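Gripper closes too hard after a restart and stops with overload
Community help > Arms and grippers
Posted August 18, 2025

Nuala Flanagan
Hello all. I have two small arms at one table and they work with a yellow strip. One arm has to hold it while the other arm comes from the right side. Since we updated the Trendeck controller, the holding gripper goes wrong after every restart. It closes normally the first time, then on the second or third close it keeps pushing, the servo becomes very warm and I get error 17. After this the fingers stay closed and I must cut the power to open them. I already changed the cable and made the speed lower. The current limit is 200, the same as in May, when everything was fine. English is not my first language, so please ask if something is not clear.

Mussa
Had this too. Turn the limit down to 89 and forget it.

Zevari
I would not only lower the limit. It can hide the fault, and then the strip may slip when the second arm arrives. Please check first if the zero position is still saved. On my arm the update erased it, and the controller took the position at power-on as "open". So it tried to close further than the fingers can go.

Cut the power, open the fingers by hand to the stop, switch on and run the homing again – with no strip between the fingers. Then save, restart and read the position. If it is different by more than 10 steps, the value was not saved and you have to write it in the config file yourself.

Also, park the second arm before you do this. When my gripper lost its zero it jumped at power-on, and I had my hand near it. Try a few slow closes on the strip with one arm only, and bring in the other one when the current stays flat.

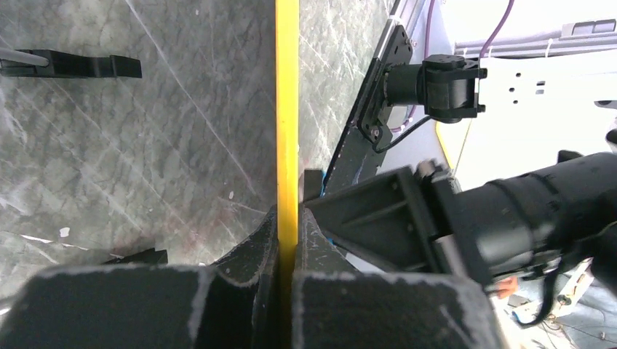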